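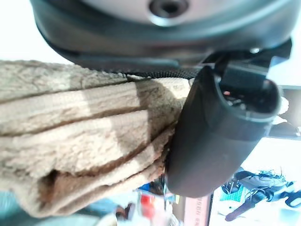

Guest Services Department, Linen and Housekeeping Team

Home | Departments | Staff Guides | Forms | Contact

Folding and Setting Out Hand Towels

This guide applies to all beige and tan towels used in the meeting rooms and in Lounge 101. It replaces the sheet issued by Perla Rosales.

1. Wash your hands and wipe the table before any towel is placed on it. Glass tops must be dried with a separate cloth.

2. Lay the towel flat and smooth it from the center outward. Fold it in half lengthwise, then bring both short ends to the middle.

3. Fold once more so that the layers lie on top of each other. Thick terry towels should be pressed lightly by hand. Do not iron them.
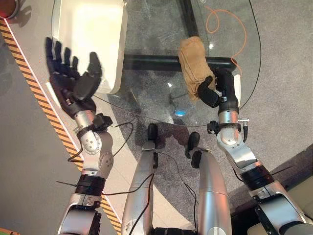
4. Pick up the folded towel from one side with the thumb across the front. If it opens or crumples, return it to the table and repeat step 2.

5. Place towels with the rounded fold facing the guest. Keep them clear of the table edge.

6. Any towel that touches the carpet goes to the laundry, even if it looks clean. Check the floor near the table before leaving the room.
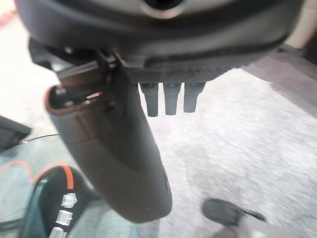 Light gray speckled floor, Lounge 101

Replacement towels may be requested from Eino Kauppinen at extension 328.

Filed under: Housekeeping Procedures, Linen

Related guides
Storing Bath Linen
Care of Glass Tables
Reporting Carpet Stains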